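# 중고로 산 원목 장난감이랑 블록, 세척 어떻게들 하세요? (냄새가 안 빠져요)

**모과차두잔**

안녕하세요, 눈팅만 하다가 처음 글 써봐요. 14개월 아기 키우고 있고요, 지난 3월에 동네 중고거래로 블록이랑 도형 맞추기 장난감을 한 박스 받아왔거든요. 상태는 좋다고 하셨고 실제로 겉으로는 멀쩡해요. 그런데 박스를 여는 순간 그 있잖아요, 오래된 옷장 냄새 + 방향제 냄새 섞인 거... 그게 확 올라오더라고요 ㅠㅠ

섞여 있는 건 대충 이래요.

- 원목 블록 (칠 된 것도 있고 안 된 것도 있음)
- 플라스틱 블록이랑 컵쌓기
- 말랑한 스펀지 같은 폼 재질 도형 맞추기
- 건전지 들어가는 멜로디 장난감 하나 (Junix라고 적혀 있어요)

일단 제가 해본 건 물티슈로 닦고 베란다에 사흘 내놓은 건데요, 플라스틱은 거의 괜찮아졌고 원목이랑 폼은 그대로예요. 시어머니는 그냥 팔팔 끓는 물에 삶으라고 하시고, 남편은 락스 풀어서 담그자고 하고, 저는 둘 다 무서워서 못 하고 있어요. 원목은 물에 담그면 안 된다는 얘기를 어디서 본 것 같기도 하고요.

아기가 요즘 뭐든 입으로 가져가는 시기라 대충 하기는 싫고, 그렇다고 버리자니 너무 아깝고요. 혹시 재질별로 어떻게 하시는지, 냄새 빼는 방법이 따로 있는지 알려주시면 정말 감사하겠습니다! 멜로디 장난감은 틈새에 뭐가 꼈는데 이것도 방법이 있을까요?

---

**세탁기두번돌린사람**

락스요. 희석해서 담갔다가 헹구면 끝이에요. 저희 애들 다 그렇게 키웠는데 멀쩡합니다. 냄새도 싹 빠져요.

---

**Ilze Hunt**

안녕하세요! 한국 온 지 오래됐는데 아직 맞춤법은 자신 없으니까 이해해 주세요 ㅎㅎ 저는 작은 장난감 대여방을 하고 있어서 이 고민을 정말 매일 해요. 지금 목록에 올라가 있는 장난감만 377개라서, 반납 들어오는 날은 하루 종일 닦기만 한 적도 있어요.

먼저 윗분 말씀하신 락스는... 플라스틱은 제품 설명대로 묽게 해서 잘 헹구면 쓰시는 분들도 있는데, 원목이랑 폼에는 저는 절대 안 써요. 스며들어 버리니까 헹궈도 헹궈도 찜찜하거든요. 그리고 식초랑 같이 쓰시면 정말 위험해요! 냄새 뺀다고 이것저것 섞는 분이 가끔 계셔서 꼭 말씀드리고 싶었어요. 삶는 것도 원목은 안 돼요. 갈라지고 칠도 일어나요. (저 초보 때 Rätsep 원목 기차 한 세트를 그렇게 보냈어요. 지금 생각해도 속상해요.)

재질별로 제가 하는 방법 적어볼게요.

## 1. 원목

미지근한 물에 아기용 주방세제 한두 방울 풀고, 천을 적셔서 꽉 짠 다음에 닦아요. 물에 담그지는 마시고요. 그다음 깨끗한 물수건으로 두 번 더 닦고, 바로 마른 수건으로 물기를 걷어내요. 말릴 때는 직사광선 말고 바람 통하는 그늘! 햇볕에 바짝 말리면 칠 안 된 블록은 금이 가는 경우가 있더라고요. 중간에 한 번씩 뒤집어 주시고요.

냄새는 시간이 좀 필요해요. 저는 뚜껑 있는 통에 베이킹소다를 작은 그릇에 담아서 블록이랑 같이 넣어두는데, 가루가 블록에 직접 닿지 않게 해요. 일주일쯤 두고 한 번 맡아보세요. 덜 빠졌으면 베이킹소다만 새걸로 바꿔서 한 번 더 하시면 돼요. 칠이 벗겨지거나 가시가 일어난 조각은 아깝더라도 빼세요.

## 2. 폼 재질 도형 맞추기

이게 제일 까다로워요. 스펀지처럼 물을 먹는 종류가 있고 표면이 막혀 있는 종류가 있는데, 구석에 물 한 방울 떨어뜨려 보면 바로 알 수 있어요. 스며들면 손으로 조물조물 빨아서 꾹꾹 눌러 짜고(비틀면 찢어져요), 안 스며들면 그냥 세제 묻힌 천으로 닦아도 충분해요. 도형 들어가는 구멍 안쪽은 면봉보다 부드러운 아기 칫솔이 훨씬 편했어요.

그리고 말릴 때 도형 조각이랑 본체를 꼭 분리해 두세요. 끼워둔 채로 말리면 그 사이에서 쿰쿰한 냄새가 새로 생겨요 ㅠㅠ 저는 바닥이 넓은 통에 서로 안 붙게 놓고, 다 마른 다음에 다시 모아요. 빨간색, 초록색처럼 색이 진한 건 젖은 상태로 흰 수건 위에 두지 마시고요. 제 수건 몇 장이 그렇게 분홍색이 됐어요.
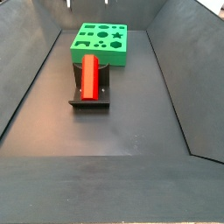

## 3. 플라스틱

여기는 마음 편하게 하시면 돼요. 미지근한 물에 세제 풀고 스펀지로 문지르고 헹구기. 컵쌓기처럼 가장자리가 말려 있는 건 그 안쪽에 물이 고이니까 탁탁 털어서 엎어놓으세요. 식기세척기는 제품에 된다고 써 있는 것만 돌려요. 저는 Stesta 컵 하나가 찌그러진 뒤로는 그냥 손으로 합니다.

## 4. 건전지 들어가는 것

건전지부터 빼세요. 하얗게 가루가 올라와 있으면 누액이니까 맨손으로 만지지 마시고, 심하면 그건 그냥 처분하시는 게 나아요. 겉은 꽉 짠 천으로 닦고, 틈새는 나무 이쑤시개 끝에 얇은 천을 감아서 살살 긁어내면 잘 나와요. 스피커 구멍 쪽으로는 물이나 스프레이 절대 금지! 건전지 뚜껑은 나사로 잠기는지도 꼭 확인해 주세요. 14개월이면 그게 세척보다 더 중요해요.

마지막으로 방향제 냄새는 종류에 따라 진짜 끈질겨요. 두 번 했는데도 폼에서 계속 나면 저는 포기하는 편이에요. 입에 넣는 시기에는 더 그렇고요. 궁금한 거 있으면 댓글 주세요, 밤에 확인할게요 :)

---

**모과차두잔**

우와 Ilze Hunt님 이렇게 자세하게... 감사합니다 ㅠㅠ 맞춤법 저보다 좋으신데요? 물방울 떨어뜨려 봤는데 저희 폼은 안 스며드는 쪽이에요! 오늘 칫솔로 구멍 안쪽 닦았더니 누런 게 나와서 충격받았어요. 원목은 김치통 새거 꺼내서 베이킹소다랑 넣어놨어요. 남편한테 락스는 치우라고 했습니다 ㅋㅋ

---

**둘째는아직**

저도 숟가락 하나 얹자면, 원목은 베이킹소다 대신 신문지 구겨서 같이 넣어도 꽤 빠져요. 단점은 가끔 잉크가 묻는다는 거라 밝은 색 블록은 키친타월로 한 번 싸세요. 그리고 저는 소독 티슈 Vondex 거 쓰다가 애 장난감에 알코올이 칠을 녹이는 바람에(끈적끈적해짐) 그 뒤로는 물수건만 씁니다. 칠 된 원목은 안 보이는 면에 먼저 문질러 보고 하세요.

폼은 잇자국 난 데 있으면 한번 꾹 눌러보시고요. 저희 애는 그 부분을 뜯어 먹으려고 해서 결국 치웠어요.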